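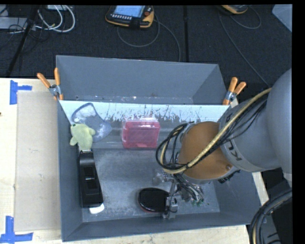 Unit 3: Evaluating a packaged bin-picking kit
Course notes, Applied Automation II
Instructor: Rochelle Whitelaw. Lab supervisor: Hamish Lowther

3.1 Scope

This unit treats the Memard picking kit as a purchase under review. The kit is sold as a gripper, a hose and cable dress package, a vision module and a software license. The arm, the bin and the table are the buyer's problem. Students will read the supplier's data sheet, work out which claims can be tested in our lab, and write a test plan. Programming of the arm itself was covered in Unit 2 and is assumed.

3.2 What is being claimed

The supplier, Groltholm, states that the kit picks mixed items from a bin without a model of each item. The data sheet gives a rate of up to 118 picks per hour. It does not state the item set, the bin depth, or whether a failed attempt counts toward the total. Before any testing, write to the supplier and ask for all of these. Obaidul Sheikh keeps the correspondence from last year's review of the Merrick kit, and the letter in that folder may be used as a model.

Terms used in these notes:

Attempt - one descent of the gripper into the bin, with or without a grasp.
Pick - an attempt that ends with exactly one item released at the drop point.
Double - two or more items lifted together. A double is logged as a failure even if both items reach the drop point.
Intervention - any action by a person between start and stop, including a press of the pendant.

3.3 The bin

The work area is a gray bin on a wooden tabletop, divided crosswise by a partition. The rear compartment is narrow and is left empty. Items go in the larger front section. A spring clamp is fitted near each end of the partition.

The floor of the front section is scuffed metal, with whitish scrapes. Treat this as a test condition and record it. Worn metal returns uneven reflections, and a depth sensor may report a scratch as an edge. A supplier demonstration on a clean matte floor is not comparable.

Check the bin position against the blue tape corners on the beige sheet to its left at the start of each run. If the sheet has shifted, stop and recalibrate.

3.4 Item set

Items are chosen for the difficulty they present to the sensor and the fingers. The set should include at least one from each class below.

Soft: the small green plush toy. It deforms under the fingers, so grip force alone does not confirm a grasp.
Translucent: the blue-gray piece with the flared top. Expect missing depth values.
Glossy and dark: the black oval. Expect low return and stray highlights.
Long and rigid: the black plastic object. Placed along a side wall, it leaves the fingers little room on one side.
Boxed: the pinkish-red box, which has a clear, shiny upper edge.

Let items overlap. The toy lying partly over the translucent piece is a fair placement. Separating every item by hand before a run inflates the result and must be noted if done.

3.5 Dress package

The hose and cables run along the arm and over the wrist to the gripper. Review this part of the kit as carefully as the gripper. Slack is needed for wrist rotation, but a loose loop can catch on the bin rim or a clamp handle when the arm reaches low. Åsmund Kristiansen's maintenance note on the Merrick kit lists chafed insulation at the wrist as the main cause of lost signal.

Procedure: with the arm at reduced speed, move the wrist through its full working range over the bin. Mark any point where a cable goes taut or touches the bin. Repeat with the gripper at its lowest position in each corner of the front section.

3.6 Test plan requirements

The full trial is 2000 attempts, run in blocks by different groups. Each group's plan must state the item set, the order of placement, the refill rule, and who holds the pendant. Report attempts, picks, doubles and interventions separately. Do not combine them into one score.

Cost per pick is computed over the license term, with gripper finger replacement included. Use the Giramness price sheet for spare parts. Labor for interventions is entered at the lab rate.

3.7 Submission

Plans are due in May, before the lab session, to Brodie Stubbs. Two pages plus the log template. Late plans are not scheduled for arm time.

Reading: Unit 2 notes on tool center point calibration; Memard data sheet, sections on payload and cabling.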